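Chapter 6
Where Does the Stuff Go? Inventory and the Small Business

When I was nineteen I got a summer job at a garden supply store called Valdebenito, and on my first morning the owner handed me a clipboard and told me to go count the hose fittings. I thought she was kidding. There were bins and bins of them (brass ones, plastic ones, the weird in-between sizes that only fit faucets from some other decade) and it took me until lunch. I got 123 of one kind. The book in the office said 70. I counted again, got 123 again, and carried my clipboard into the office feeling like I'd cracked a murder case.

She wasn't impressed. She asked me which number I would have used to decide whether to order more, and I had no idea what she was talking about. That question is pretty much this whole chapter, so let's stay with it for a bit.

In Chapter 5 we followed cash in and out of a business. Cash is easy to love because it all looks the same and it sits in one place. Inventory is messier! Inventory is everything a business holds because it plans to sell it, plus everything it holds because it plans to turn it into something it can sell. A bakery's flour is inventory. So is the bread on the shelf at 7 a.m., and so is the dough that's still rising in back. The oven isn't, and neither is the delivery van, even though both cost a lot more than the flour. If you mix those up you'll get your balance sheet wrong, and I've seen plenty of smart students do it on the first try, so go slow there.

We usually sort inventory into raw materials, work in process, and finished goods. A store like Valdebenito really only has the last kind. It buys hose fittings and sells hose fittings, and the only thing that happens in between is that a teenager counts them. A manufacturer has all three, and the middle one causes most of the headaches.
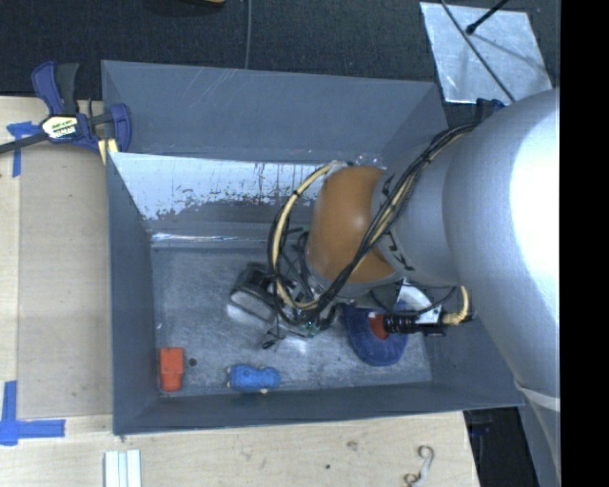 Let me tell you about Presmont, a company that makes folding chairs. My friend Rosimeire Macedo kept the books there for years, and she let me sit at the end of her desk one August while I was trying to learn this subject well enough to teach it. Presmont bought steel tube and canvas. Fine, raw materials, easy. At the other end of the building there were finished chairs in boxes, also easy. But in between you had bent tubes with no canvas, frames painted on one side, seats sewn but not attached to anything, and at the end of each month Rosimeire had to put a dollar figure on every bit of it.

How do you price half a chair? You can't look it up in a catalog. She started with the materials already in it, added the wages paid to the people who had worked on it so far, and then added a share of things like rent and electricity, which we call overhead. That last part involves judgment, and two honest bookkeepers can land on two different numbers. I remember asking her which one was right and she laughed and went to get coffee. We'll work through a full version of her method in section 6.3, with the painted frames and everything.

Now, back to my hose fittings. There are two basic ways to keep track of inventory. Under the periodic system, you don't record each sale against your stock. You count what you have at the start, add what you buy, count what's left at the end, and figure that whatever is missing must have been sold (or stolen, or dropped behind a shelf, and the system can't tell you which). Under the perpetual system, every sale and every delivery updates the record right away, so in theory you can look at a screen any minute of the day and know what you own.

I say in theory on purpose. Valdebenito used a perpetual system, and that's how the book came to say 70 when there were 123 fittings in the bin. A delivery had come in, somebody had put it on the shelf, and the packing slip had gone into a coat pocket. The owner was about to order another case. If she had, she'd have tied up money in fittings she didn't need right when the store had to pay for its fall bulbs, and you already know from Chapter 5 what a tight month can do to a small shop.

So even businesses with perpetual records still count. Some do it all at once, once a year. Others count one section at a time all through the year, and that's called cycle counting. I like cycle counting a lot, mostly because you catch the coat pocket problem while somebody still owns the coat.

Before you go on to section 6.1, pick a store you know well and write down everything in it you'd call inventory. Keep the list. We'll be crossing a few things off it.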